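3.2 Collection and sorting of discarded office equipment

The survey covered two towns, Lavthorpe and Storwood, where small firms bring old equipment to one shared depot. In July we recorded roughly 2,000 items. Each item was weighed and given to one of five classes, following the Murakami scheme with small changes.
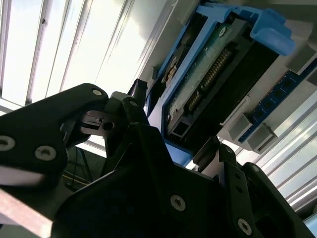

Figure 2. Close view of black plates and silver screws.

Desktop computers were the most difficult class. Many firms keep them in storage for years after the last use, mainly from worry about the data on the disks. In Storwood, nine firms told us that they had no written rule for this.
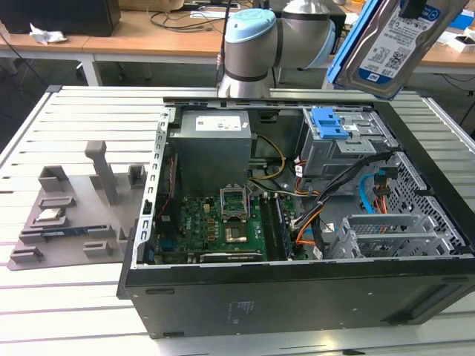
The weight of a computer was therefore entered in two parts, with the hard disk separate from the rest. Items with no known year of purchase were left out of the age analysis, but they remain in the totals of Section 4.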